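Trarnari 2 and the cloth problem: what the new planner does and doesn't show

Software notes, April issue

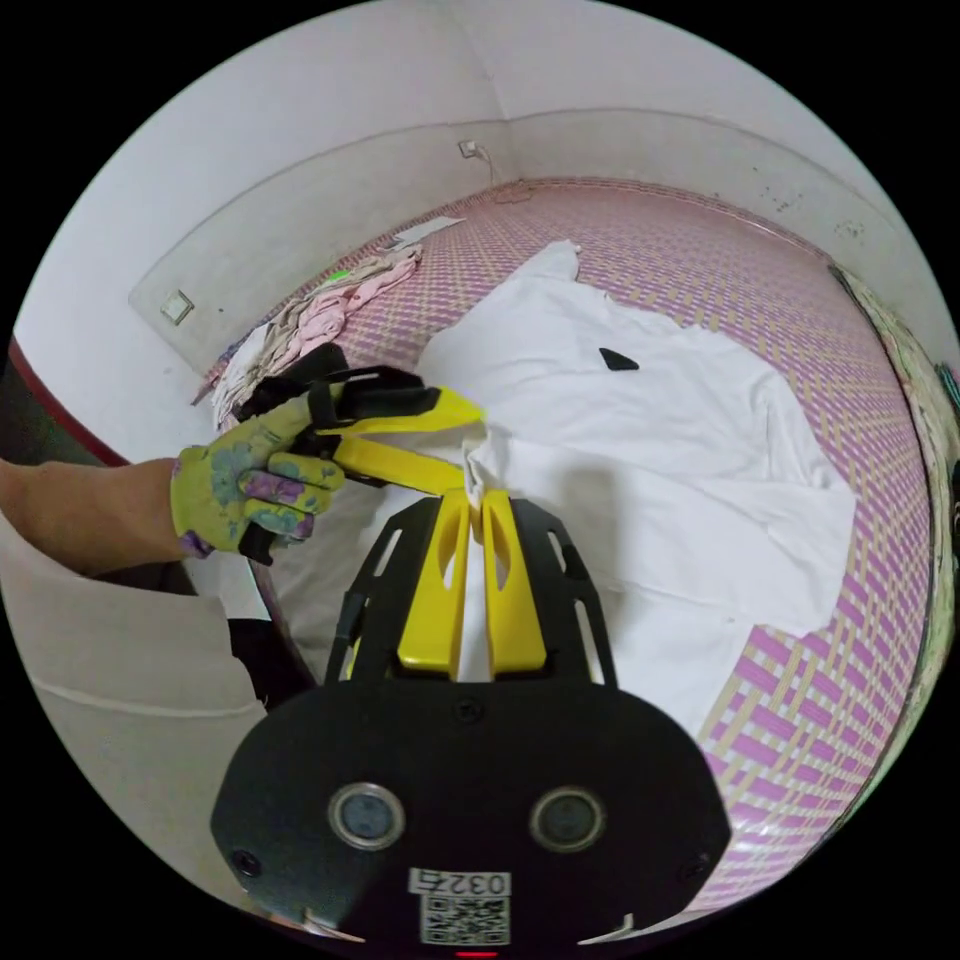

Does the new Trarnari release mean a robot can now fold a shirt it has never seen?

It means a planner can pick a sensible first grasp on a shirt it has never seen, which is a much smaller claim. Folding takes a chain of grasps, and the release notes only report on the first one.

We bring this up because the announcement has been passed around with the word "solved" attached, and the people passing it around seem not to have opened the evaluation file. We did, over a long Saturday.

The training set is 600 demonstrations of two-handed shirt handling, recorded with handheld grippers. Each one pairs wide-angle video with an estimated path for the gripper. Of those, 349 made it through the Rornska filter, the tool that throws out recordings where tracking drifted or the jaw width went missing. So a bit more than four in ten went in the bin. The notes mention this in a single line and move on. We would have liked a page on it. If the filter tends to drop the recordings with the most tangled fabric (and tracking does tend to suffer when cloth fills the view), then the planner learned from the easier shirts and was probably scored on them too.

Then there's the score itself. A grasp counts as good if the fingertips land within 30 millimeters of where the person pinched. On a rigid box that would be a generous margin. On a shirt it can be the difference between taking hold of one layer and taking hold of two, and everything that follows depends on which you got. A model could do very well on this measure and still pull the back panel up with the front every time.

The perception side is more convincing. The older Wada segmenter treated a wrinkle as an edge far too often, and a patterned background made it worse. The new one holds its outline on white cloth over a busy weave in the clips we ran, though we only ran the clips that ship with the release, so take that for what it is.

Control is where we got stuck. Trerkitz, the layer that turns planned grasps into arm motion, still assumes the two arms take turns. People doing this job with a gripper in each hand don't wait politely: one holds tension while the other moves in. The demonstrations contain that overlap and the controller flattens it into a sequence. We couldn't find a setting to turn this off, and the config file has a field called "overlap" that nothing reads.

If you already run the previous version, the segmenter is worth pulling in by itself. It drops in without retraining, apart from a changed name for the mask output. We'd leave the planner alone until there is a result for second and third grasps, scored on the recordings the filter rejected as well as the ones it kept.

Readers who have tried it on towels or trousers, send us your logs, failed runs included.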